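Home | Projects | Notes | About

Teaching by hand, week three
April
by Danai Karamanlidis

I have been spending my evenings with the two arms again, and I'm happy to report that my wrists are sore and my coffee keeps going cold. The job is sorting toy bricks by color into bins, which a four-year-old would finish before lunch, but I do love it. You steer both arms yourself, slowly, over and over, and every run gets saved so the policy (I call mine Gakon, don't ask) has something to copy.

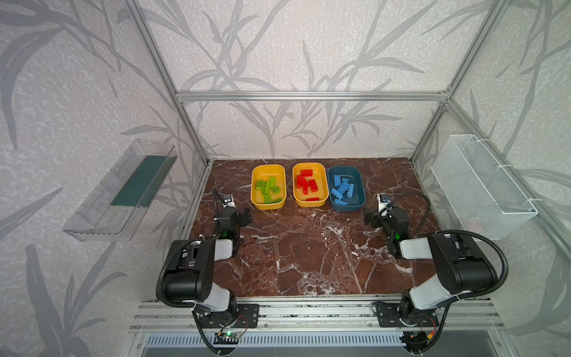 Noemi Longo wrote back after my last post to say I should stop throwing out the clumsy runs, because a fumbled brick that gets picked up again teaches more than ten perfect grabs. I'd deleted 18 of them that very morning, ouch! So now I keep the fumbles, as long as the brick ends up where it belongs, and I'm at 788 saved runs as of tonight. Green is going nicely. Blue still gives me trouble on the right arm, where I tend to rush the wrist, and I'll be redoing those after supper tomorrow.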